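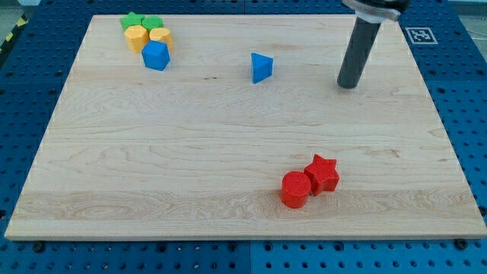 Wendelin Lüthi schrieb mir heute früh, ich solle aufhören zu nörgeln, in zwei Jahren räume so ein Arm jede Küche auf, und ich würde als Letzter im Tal noch selber abtrocknen. Zwei Jahre. Das hat er im Mai vor einem Jahr auch schon geschrieben, ich habe den Brief noch.

Bin trotzdem hingefahren, nach Claveditz, weil ich es zugesagt hatte. Auf dem Brett lagen Klötze. Grüne Sterne, zwei gelbe, zwei rote, dazu blaue, einer davon ein Dreiecksprisma, das ganz für sich lag. Darüber der Arm mit seinem dunkelgrauen Zylinder. Das ist also das Aufräumen. Ich will nicht ungerecht sein, man muss irgendwo anfangen, und ein Kind fängt auch mit Klötzen an. Nur stellt bei einem Kind keiner eine Pressemappe daneben.

Decha Meesuk hat mich durch die Halle geführt, geduldig und freundlich, und er verspricht weniger als die Mappe. Ich fragte ihn, ob das Ding einen Pfannendeckel vom Abtropfgitter nehmen könne. Nein. Eine Socke? Womit denn, meinte er, zum Schieben sei der Zylinder recht, zum Greifen nicht. Schieben also. Wenn ich zu Hause alles an den Tischrand schiebe, gilt das bei uns nicht als aufgeräumt.

Er erklärte mir dann, dass es ihnen um das Verstehen gehe: Man sagt der Maschine, der rote Stern solle zum Zylinder, und sie muss herausfinden, welcher Klotz gemeint ist und von welcher Seite sie ihn anstößt. Das hat mir eingeleuchtet, mehr als mir lieb war. Ich musste an meine erste Woche im Lager bei Bramora denken – 900 Fächer, und der Meister sagte immer bloß «das da, zum anderen». Nach 16 Tagen wusste ich, was er meinte. Die Hände konnten es da schon lange.

Vielleicht ist es bei den Maschinen umgekehrt, und das Verstehen kommt zuerst. Ich glaube es aber erst, wenn eine bei Petchrat hinter der Theke steht und Gläser poliert, ohne Stiel in der Hand und Kelch am Boden.

In der Mappe stand etwas von Histus, das sei das nächste Vorhaben, «Assistenz im Haushalt», 88 Seiten. Ich habe im Zug darin geblättert. Waschen kommt vor, Bügeln auch, Fensterputzen nicht. Der Abfluss im Bad kommt ebenfalls nicht vor, und gerade den würde ich sofort abgeben. Auf Seite 2 ein Satz über den Menschen, der frei werde für das Wesentliche. Was wäre das bei mir? Vermutlich würde ich danebenstehen und aufpassen, dass nichts hinunterfällt.

Abends abgewaschen. Die große Pfanne zweimal, der Reis war angebrannt. Dabei habe ich einmal darauf geachtet, was die linke Hand tut, während die rechte schrubbt: halten, drehen, kippen, wieder nachfassen, alles ohne Auftrag. Der kleine Finger hält den Lappen fest, das habe ich vorher nie bemerkt.

Wendelin muss ich noch antworten. Ich schreibe ihm, dass ich um eine Kiste Roten wette, Frist wie von ihm genannt, und dass er den Wein bitte schon einmal kühl lagern soll. Den Abfluss nehme ich mir morgen nach dem Kaffee vor, die Spirale liegt im Keller hinter den Skiern.

Startseite Tagebuch Älter Neuer Archiv Kontakt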